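格罗卡梅尔展平法

格罗卡梅尔展平法(Grokamell flattening,常简称“格氏展平”)是机器人柔性物体操作领域的一种模仿学习方法,用于将堆叠或皱缩的针织衣物在软质表面上摊平。该方法由特夫盖特(Tevgate)研究组提出,训练数据由操作者手持夹爪在住宅内采集,不使用遥操作机械臂。与早期以硬质桌面为前提的展平方法相比,其主要区别在于把床面本身的形变纳入策略的观测与评价。

背景

衣物展平通常被视为折叠的前置步骤。较早的研究多在单色桌面上进行,先分割衣物轮廓,再选取抓取点,以覆盖面积的增长作为奖励。这类方法移到床铺上后会遇到两方面的困难。其一,床品自身有褶皱,轮廓分割容易把被面的折线误认为衣物边缘;其二,拉动衣物时,下方的织物会随之移动,覆盖面积的变化难以归因于某一次动作。

针织毛衣又是其中较难处理的一类。毛线织物有弹性,单点提拉会造成局部伸长,松手后部分回缩;提花图案的明暗变化强烈,与阴影混在一起时,基于灰度梯度的褶皱检测会大量误报。

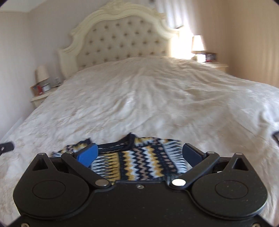 撰稿:本条目编辑,柔性物体操作方向

数据采集

数据由手持式双指夹爪采集,相机与夹爪固连,视野中始终包含两指指尖。左右指垫采用不同深浅的蓝色,便于在图像中区分两侧,并据此估计开合宽度。夹爪位姿由视觉惯性里程计恢复,各段轨迹以首帧为原点对齐。

原始数据集称为格鲁斯波特集(Grusport),共收录800段演示,取自14处住宅的卧室。每段演示从衣物随意放置的状态开始,到操作者判断已经摊平为止。采集说明只规定起止条件,不规定抓取顺序,因此同一件毛衣可能先拉袖口,也可能先提下摆。光照不作控制,台灯与窗光同时存在的情况予以保留。

被面凌乱的演示没有剔除。后续的消融实验显示,仅用平整床面的数据训练时,策略在凌乱床面上的成功率明显下降,反过来则影响较小。

方法

策略网络以最近两帧图像和夹爪开合宽度为输入,输出一小段末端相对位移。动作头采用扩散模型,以容纳同一状态下多种合理的抓取选择。

在此之外,该方法增加了一个辅助分支,预测每个像素属于衣物、支撑面还是夹爪,并估计衣物与支撑面之间的相对滑移。滑移量的监督信号来自相邻帧的光流差,不需要人工标注。训练完成后,辅助分支的输出用于判断一次拉动是否有效:若衣物与床面同步移动,则视为“拖拽”,策略转为先提起再放下。

图案的影响通过纹理置换处理。训练时以一定概率将衣物区域替换为其他针织图案,同时保留明暗层,使网络较少依赖特定的条纹方向。

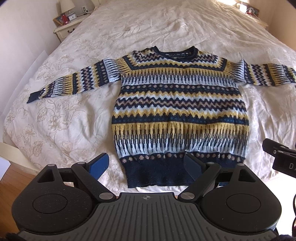
评价指标

覆盖面积对弹性织物并不稳定,过度拉伸同样会使数值上升。该方法因此改用关键点指标,在领口、两肩、两侧袖口与下摆两角设置标记,计算其构型与该件衣物标准平铺构型的偏差。袖子的朝向允许在一定范围内变化,斜放或平伸均可接受,只要袖身没有翻折或压在衣身之下。关键点超出视野时,该点不参与计算,并在结果中注明缺失数目。

领口朝向单独记录。部分折叠算法要求领口背向机器人,另一些没有此要求,故朝向不计入成功率。

结果

在一组未参与训练的毛衣上,该方法平均用约12次抓放达到成功阈值,以覆盖面积为奖励的基线方法需要的次数更多,且常在袖部反复操作。将辅助分支去除后,成功率下降,失败主要集中在厚被面上的拖拽。去除纹理置换后,素色毛衣的表现几乎不变,提花毛衣则出现较多把图案边界当作褶皱抓取的情况。

米耶蒂宁(Miettinen)测试组随后在另一种机械臂上复现了该方法,共进行52次试验,总体趋势与原始结果一致,但床架较高时,机械臂的可达范围受限,远侧袖口的失败比例偏高。复现所用的夹爪指垫较硬,测试组认为这可能也影响了对薄边的夹取。

局限

该方法假定衣物正面朝上或朝下,对里外翻转的衣物没有处理能力。带纽扣或拉链的开衫未包括在数据集内。强烈的窗光会使局部图像过曝,此时滑移估计不可靠,策略倾向于停留在原处。另外,手持采集时人可以绕床走动,而固定底座的机械臂不能,两者之间的视角差异目前只通过裁剪增广部分弥补。

相关研究

后续工作包括将滑移估计用于铺床和毛巾整理,以及以触觉指垫替代光流监督。双臂版本沿用了相同的数据格式,左右两臂的轨迹分别存储,以时间戳对齐。

参见:模仿学习;柔性物体操作;扩散策略;手眼标定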